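Folby for Android: gallery widget goes blank after phone restart
Support log, ticket opened by Amado Belmonte
Status: solved, fix going into the next update

First of all, I love this app! Folby is the first thing I put on any new phone and I have talked half my family into using it. So please read this as a bug report from a fan.

The trouble is the home screen gallery widget. I restart the phone, unlock it, and the widget is just a grey square with the word "Loading" in it. It stays like that until I open the app by hand. Then everything pops back at once, albums in the right order and all.

Phone is a Yensuk, Android 10, plenty of free space. Battery saver is off. It never did this before the June update. 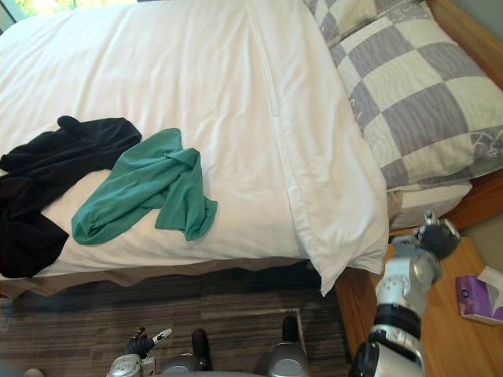
What I have tried so far:
Cleared the cache for Folby, no change.
Took the widget off and put it back, which works until the next restart.
Switched from the Hollach launcher to the one that came with the phone. Same grey square, so I think the launcher is in the clear.
Restarted 8 times with different settings (yes, I got a bit carried away, but I do enjoy this sort of thing).

One more clue. If I wait about three minutes before unlocking, the widget is still grey, so it doesn't look like a slow start to me.

Reply from Jerome Umali, Folby support

Hello Amado, what a lovely thorough report, thank you! The launcher test saved us a whole round of questions.

My first guess is that the phone is stopping Folby from starting in the background. Yensuk phones have their own list for this, separate from the normal Android battery page. Could you try Settings, Apps, Folby, Start-up, and turn on "Allow after restart"? Then restart twice and tell me what you get each time.
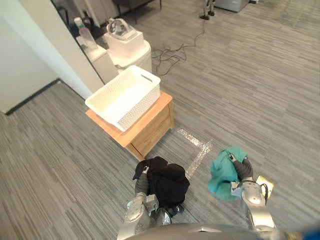 If it still goes grey, please send me a log as well. In Folby, go to Help and tap the version number until the log menu opens. Choose "Widget only", restart, unlock, wait for the grey square and then tap Send. The log holds album names and times. It doesn't hold any of your pictures.

Reply from Amado Belmonte

Found the Start-up page, I had no idea it was there! The switch was off, so I turned it on and got my hopes up. First restart: perfect. Second restart: grey again. So it helps sometimes, which is almost more annoying, but we're getting closer and I'm really enjoying the hunt.

Log sent. I also made a small album to test with and pointed the widget at that alone. 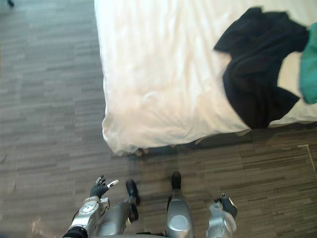 Black garment on the bed.

With only that album chosen it still failed on one restart out of two. I then moved the album from the memory card to the phone's own storage and it hasn't failed since. Could the card be the thing?

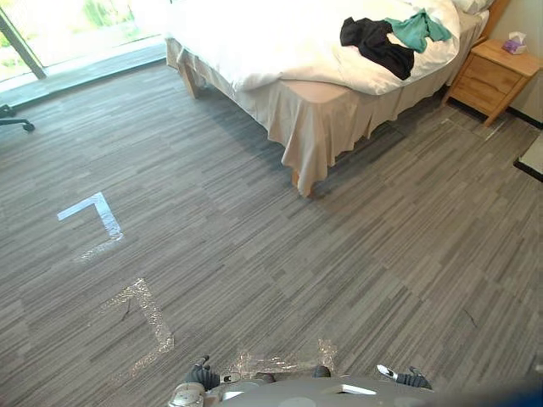
Posted by Jerome Umali, Folby support, 18th February

It is the card, and you got there before I did! Your log shows the widget asking for its albums before Android has finished getting the card ready. It gets an empty answer and never asks again. Opening the app makes it ask a second time, so that's why everything comes back.

We changed how the widget starts in June, when we moved to the Derance photo library, and the old "try again" step got lost on the way. I've put it back in a test build and your case now works on both of the phones I have on my desk.

Until the update reaches you, keep the widget's albums on the phone's own storage and leave "Allow after restart" switched on. Albums you don't show in the widget can stay on the card.

Reply from Amado Belmonte

Brilliant, thank you Jerome! Albums moved, widget happy. If you want someone to try the test build on a Yensuk with a big full card, please send it my way.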